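4.3 Gripper check before a simulated run

Rezaul Sikder wrote the first version of this section after losing an afternoon to a gripper that was loaded upside down. Learn from his afternoon.

1. Load the Tradcombe house scene and wait for the physics to settle. Do not touch anything while it settles. It knows.

2. Open the Plavov arm panel and set both arms to Home.

3. Set joint speed to 7 percent. You will be tempted to go faster. The furniture has no opinion, but the collision log does, and it once ran to 1541 lines.

4. Raise the right arm until the fingers point up, then command Open.

5. Move the left arm forward slowly and stop short of the nearest furniture.

CAUTION: Contact at this stage spoils the zero offset. Go back to step 2 and be humble.

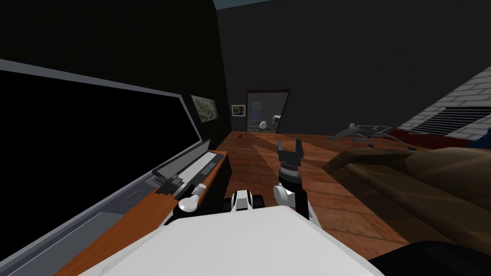 6. Hold both arms still for 3 seconds and read the drift value. Anything under 84 counts is fine. Anything over means the wrist offsets are stale — reload them from the Datside folder and repeat from step 2.

7. Close and open the right gripper, then save the pose under a name you will recognize in January. "test_final_new" is taken, several times over.

NOTE: If the head view freezes, restart the viewer only. Restarting the whole simulator also works, in the sense that demolishing a house fixes a squeaky door.

Last revised 20 Feb 2025, S. Coste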